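首页 > 讲座与分享 > 讲稿备注
九月　文:Erlinda Evangelista
打印本页 | 用电子邮件发送

桌面这件事:插排、线,还有一块空板

(讲稿备注,自己看的,没润色。总时长 30 分钟,留 8 分钟提问。Shiela 帮我掐时间,看她举手就往下跳。)

开场

先别放片子。问一句:早上到工位,第一件事是不是把东西往旁边推?推键盘、推杯子、推昨天的单子。等人笑完再讲。

自我介绍一句话带过。在 Zurwood 管过工作间的布置,后来到 Stanel 帮忙理桌子,大的小的都理过。别讲履历,上次讲履历讲掉三分钟。

今天只讲一张桌子。不讲柜子,不讲仓库,不讲标签颜色(有人一定会问标签颜色,放到最后)。

主线:桌面是拿来干活的,放东西是顺带。先把这句说慢一点,然后就快。

第一段:插排放哪儿

大家最不当回事的就是插排。买来,插上,扔在够得着的地方。过一个月,它就长在桌子正中间了,谁也不敢动,一动就有人喊"我还没存盘"。

我的做法,先把插排当成一件工具,不当成家具。工具就要有来有去。要用的时候拿上来,看清楚孔朝哪边、按钮在哪边,再决定它住哪儿。

试位置的时候不要在一堆东西里试。找一块干净的白板垫着,插排单独摆上去,斜着放放看,横着放放看,哪种顺手一下就知道。四个孔排成一排的那种,白色的,最常见,拿它讲就行。 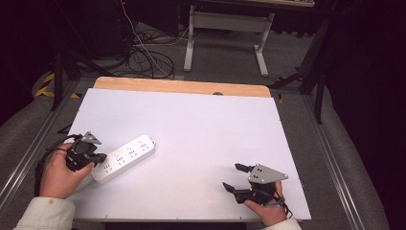
摆的时候注意线从哪头出。线头那一侧要留空,留一个拳头,别顶着墙也别顶着桌腿。很多人是先把插排推到角落,再回头想线怎么走,结果线折成直角,插头歪着。我看见就难受。

按钮也一样。按钮要朝人。朝墙的按钮等于没有按钮,最后都是直接拔插头。

斜放还是正放?讨论过很多回。Navarro 那边的同事坚持正放,跟桌边平行,好看。我偏向斜一点,大插头不容易互相挤。两种都行,关键是全屋一致。换了工位手也认得。

(这里停一下,问:你们那儿插排放桌上还是桌下?让举手。不用数。)

桌下派的理由:干净。桌上派的理由:不用弯腰。我的折中:常拔常插的放桌上后沿,插上一年不动的放桌下。一个插排不要两种混着用,混着用早晚拔错。拔错过别人的,赔了顿饭,这个故事可以讲,时间够才讲。

再说一句安全的,别省。插排不接插排。插排上面不压纸,不压布,不压靠垫。外壳裂了就换,不要用胶布缠。缠了还是裂的。液体离它远点,杯子放在另一只手那边。

孔不够怎么办?先看插着的那些有没有真在用。很多充电器插在那儿,对应的东西早就不知道去哪了。拔下来放进"待认领"的盒子,放一周没人来拿就处理掉。比再买一个插排管用。

第二段:线

讲快。线的规矩只有几条。

一根线一个走向。从插排出来,沿桌边走,到设备再拐进来。不许横穿桌面中间。横穿的线会勾袖子,勾杯子,勾到一次大家就信了。

长出来的部分绕在后面,松松绕,别勒紧。勒紧的线用不久,接口那儿先坏。绑带用可以撕开的那种,不要用一次性的扎带,剪扎带剪断过线,我自已干的。

线两头都写名字。一头写不够,你趴在桌子底下的时候只看得见另一头。写用途,不写型号,"台灯"比一串字母好认。

桌边如果是金属型材的,沿着边走线很方便,边就是天然的路。没有的话贴几个小线夹,间隔大一点,贴太密擦桌子擦不动。

Atus 的办公室做过一次彻底的,所有线拆下来摊地上,谁的谁领。那天花了一上午,领完剩下一大堆没人要的。(这个例子大家爱听,留着。但别讲超过一分钟,Shiela 会瞪我。)

有人会说现在都无线了。对,可充电还是有线的,而且更多了。跳过,不展开。

第三段:把桌子清空

这段是重点,前面如果超时就砍前面,不砍这段。

清空是真的全拿走。一件不留。不是"基本空了",不是"就剩个笔筒"。留了笔筒,旁边就会多一个订书机,订书机旁边就会多一摞便条。

顺序:先拿大的,再拿小的,最后拿纸。纸最花时间,因为会停下来看。清的时候不许看,全部扣过来放,回头再看。

拿走的东西放哪儿?地上铺块布,或者推一辆小车过来,别放到隔壁桌。放隔壁桌等于把问题搬了家,隔壁的人还不高兴。

拿完了先站着看看。这一步大家都嫌傻,照做。手放上去,顺着推一遍,有黏的地方、有渣的地方手比眼睛快。颗粒先扫掉再擦,直接擦会划。

擦的时候从远端往自己这边来,一行一行,别画圈。画圈是把灰换个地方。布叠成小块,脏一面翻一面。浅色桌面要换个角度再瞧一遍,正着看不出来的印子,侧过来一清二楚。

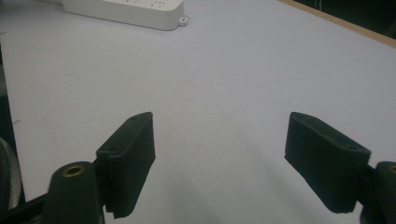
第四段:往回放

往回放比清空难。清空靠力气,放回靠狠心。

原则:今天用过的才有资格回来。昨天用过的等明天再说。听着像开玩笑,我真这么干。

桌面分成前、中、后。前面靠人的一条永远空着,放手臂。中间是干活的地方,干活时有东西,干完就没有。后沿可以住东西,插排、台灯、一个杯子,到此为止。

中间那块最容易失守。失守的路线都差不多:先是一张纸"放一下",然后纸上压支笔怕它飞了,然后杯子压着笔……一下午就没了。所以"放一下"三个字在我们组是禁语,说了要请喝水。Shiela 欠了我好多瓶。(她会在下面抗议,让她抗议。)

每放回一件,问它住哪儿。答不上来的不放。答"就放手边"的也不放,手边不是地址。

抽屉可以用,但抽屉也得清。桌面清了全塞抽屉,那是藏。抽屉每层只放一类,打开就看得到底。

共用桌要更严。共用桌不留私人物品,人走桌空,下一个人来了不用先替你收拾。我们试过贴姓名条占位置,不行,条越贴越多,最后撕条的残胶清了半天。

残胶怎么弄:先温水敷,再用塑料片慢慢推,别上金属刮刀。浅色面刮一下就是一道,一辈子看着它。

有人问要不要桌垫。我的意见,干细活可以垫,垫完收起来。长期铺着,边上藏灰,掀起来吓一跳。也别铺两层,滑。

第五段:每天收尾

讲到这儿应该是第 25 分钟左右,超了就直接念下面几句。

下班前留几分钟,定个闹钟。闹钟响了就停手,别"再弄一点"。

先关设备,再关插排按钮,最后收线。顺序反了会有东西没存。

杯子拿走。杯子拿走。写两遍是因为我自己老忘。

纸归到一个夹子里,只有一个,第二天早上先看这个夹子。夹子满了说明该处理了,别买第二个夹子。

椅子推进去。椅子不推,扫地的人就绕着走,椅子底下那块永远脏。

擦一遍,不用认真,三下就够。天天擦的桌子不需要大扫除。一只手从左推到右,没碰到东西就算收完。

有小渣小点的顺手捏掉。灯关之前低头看一眼,浅色面上一个黑点都很明显,早上来了看着心里不舒服,当天就弄掉。 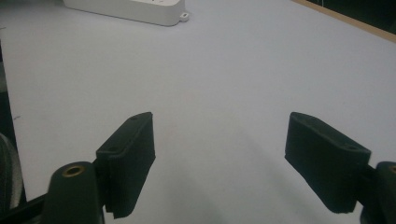

可能被问到的

标签颜色:随便,别超过四种。超过了没人记得住,包括定规矩的人。

同事不配合怎么办:先管自己那张。别去动别人的桌子,动一次吵一次。公用的那张可以商量,把规矩写在一张小纸上,字大,句子短,贴墙上不贴桌上。

桌子太小:先清,清完再说小不小。真的小就往墙上走,架一层搁板,搁板上也照样清。

插排要几个孔的:够用加一个。多了就会有人来蹭,蹭完充电器留下不走。

东西多、项目多,每天都收太累:那就收半张。总要有半张是空的。轮着来,这周左半,下周右半,比完全不收强得多。

木板垫底行不行:行,平就行。翘了的别用,放什么都往一边溜。

家里的餐桌:一样的办法,只是多一道饭前。饭前清空是白送的机会,别浪费。

会后

讲义在门口,自已拿。想看实际桌子的跟 Shiela 登记,分小组去,别一窝蜂。
麦克风还给前台。翻页笔也还,上次带回家了。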